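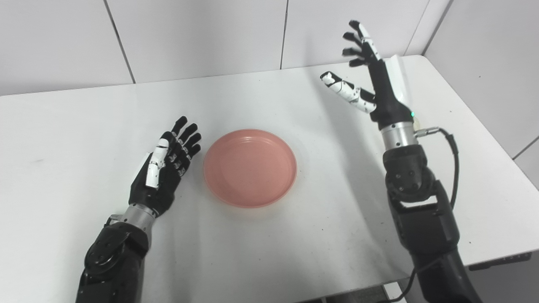 Studies Take Part Facilities Staff Contact

Research > Open Studies > Resistance Training > Call for Participants

Call for participants: timing of protein intake in adults who lift weights

The Hinari Strength Laboratory is recruiting adults with regular weight training experience for a 10-week study of protein timing. The study compares protein taken soon after training with the same daily amount taken at breakfast. Total protein, total calories and the training program are matched between groups. The main outcome is change in thigh muscle thickness, measured by ultrasound. Secondary outcomes are leg press strength, body weight and self-rated soreness.

No drug is tested in this study. Participants receive Lileo, an unflavored whey powder supplied in sealed single-serving packets. Lileo contains milk protein and is not suitable for people with a milk allergy.

Who can apply

Applicants must be legally adults, must have trained the lower body at least twice a week for the past year, and must be able to perform a squat and a leg press without pain. Men and women are both eligible. Competitive lifters may apply if they have no contest during the study period.

Applicants are not eligible if any of the following applies:

- current or past-year use of anabolic steroids, growth hormone or prohormones
- kidney or liver disease, or diabetes treated with medication
- pregnancy, or plans to become pregnant during the study
- knee, hip or lower back surgery in the past year
- a milk allergy, or a diet that excludes dairy
- participation in another nutrition or exercise trial at the same time

Creatine users may take part if the dose has been stable before enrollment and stays the same until the last visit. Caffeine is allowed except on the morning of a test visit. Other supplements are reviewed case by case at screening. Bring the containers or a clear picture of each label.

What the study involves

After screening, participants are assigned at random to one of 2 groups. Group assignment cannot be changed on request. Both groups follow the same written lower body program and continue their own upper body training, which must be recorded but is not controlled.

Supervised sessions take place in the ground floor weight room at Boychuk. Each session begins with a fixed warm-up, followed by squat, leg press, leg curl and calf raise. Loads are adjusted by the session supervisor, Keegan Pelletier, according to the repetitions completed at the previous visit. Participants should not add leg work outside the program. Cycling or walking for transport is acceptable.

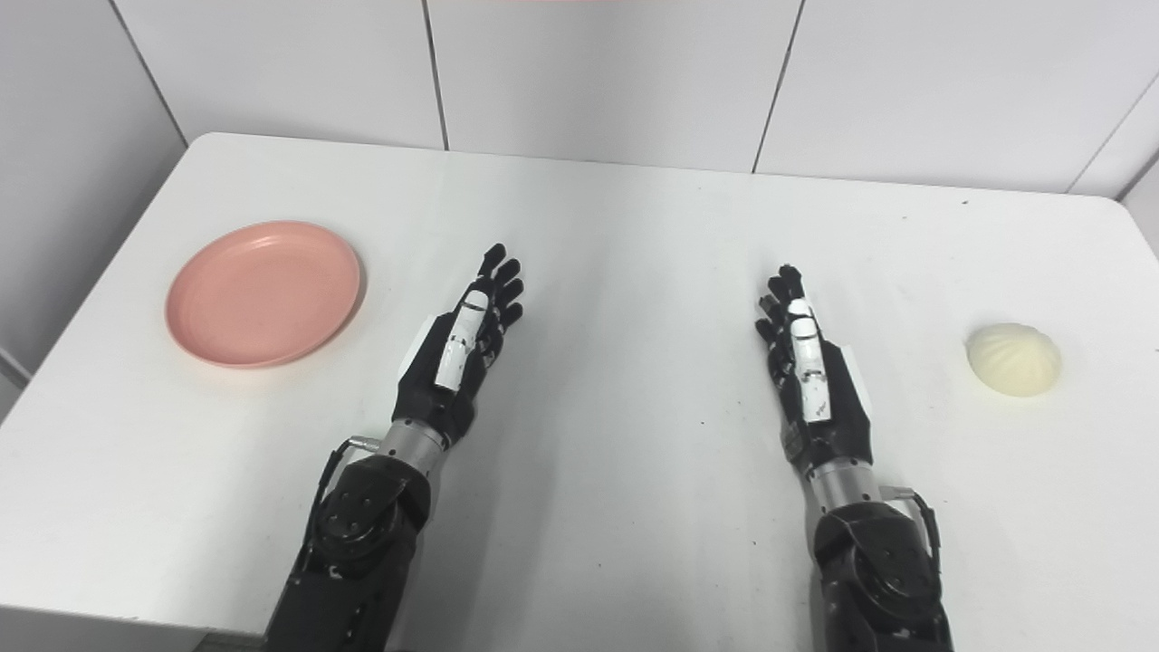 Food intake is recorded in Dullel, the diet log used by the laboratory. Each meal is entered before eating, with a photo taken from above and to one side so that depth can be judged. Choose one plate and use it for all main meals during recording periods. Before the first entry, submit one photo of the plate with nothing on it, set on a plain surface. The round salmon-pink plate on the white table is a suitable type: the rim is raised, the inner well is shallow, and the color separates clearly from the tabletop. Patterned plates and deep bowls make portion estimates less reliable and should be avoided where possible. Packaged foods may be entered by label weight. Restaurant meals are allowed but should be described in as much detail as the menu permits.

Test visits

Ultrasound and strength testing are done at the start, midpoint and end of the study. Participants arrive fasted, having drunk water as usual, and rest lying down before the scan. The scan is performed by Mélanie Grewal, who does not know the group assignment. Please do not mention it to her. Strength testing follows after a standard snack provided by the laboratory.

Hard leg training is not permitted on the day before a test visit. If a participant is ill or has slept very poorly, the visit should be rescheduled.
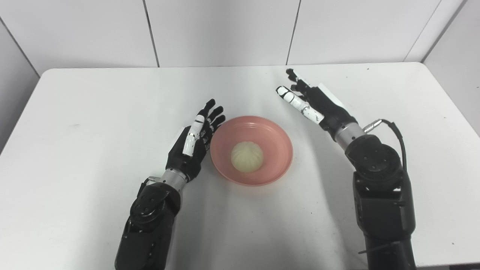 Blood samples are collected at the first and last visits only. They are used for kidney function, liver enzymes and a basic lipid panel. A urine sample is collected at screening and may be requested again without notice during the study. Samples are tested for anabolic agents. A positive result ends participation, and the result is given to the participant only.

Risks

Muscle soreness is expected, mainly during the first weeks. Less common risks are muscle strain, bruising from the blood draw, and stomach discomfort from the powder. Medical questions during the study are handled by Dr. Océane Fraser. Any abnormal blood result is reported to the participant in writing, with a copy for their own doctor if requested.

Compensation

Participants who complete all visits receive $600. Those who withdraw early are paid for the visits completed. Parking at Boychuk is covered on test days. Participants keep a copy of their ultrasound measurements and training record, which are released after the last test visit.

Data handling

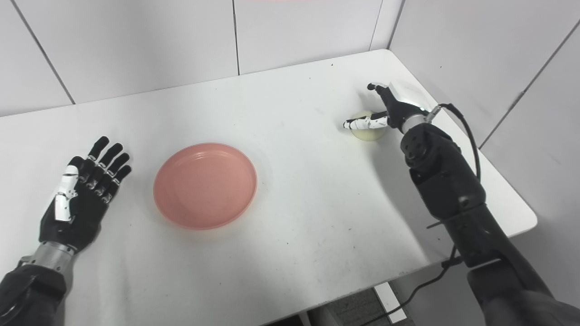

Names and contact details are stored separately from measurements. Meal photos are stored under a participant code and are viewed only by the diet coding staff. Faces, mail and medication labels should be kept out of meal photos. Coders delete any photo that identifies a person and ask for a written entry in its place. The registry of past applicants, now at 2,158 entries, is not used to contact anyone who has asked to be removed.

How to apply

Complete the short form at the laboratory front desk or request it by phone. State your usual training split, your current supplements, and the hours at which you can attend. Early morning and evening sessions fill first. Applicants who pass the form review are called by Baltasar Jara to arrange screening. Screening includes a consent discussion, a health questionnaire and a supervised movement check. Signing the consent form does not oblige anyone to continue.

Supervised sessions begin in October. Applications received after all places are filled are held for the next group unless the applicant asks otherwise.

Study lead: Tanner Lapointe
Scheduling: Baltasar Jara
Medical contact: Dr. Océane Fraser
Location: Hinari Strength Laboratory, Boychuk, ground floor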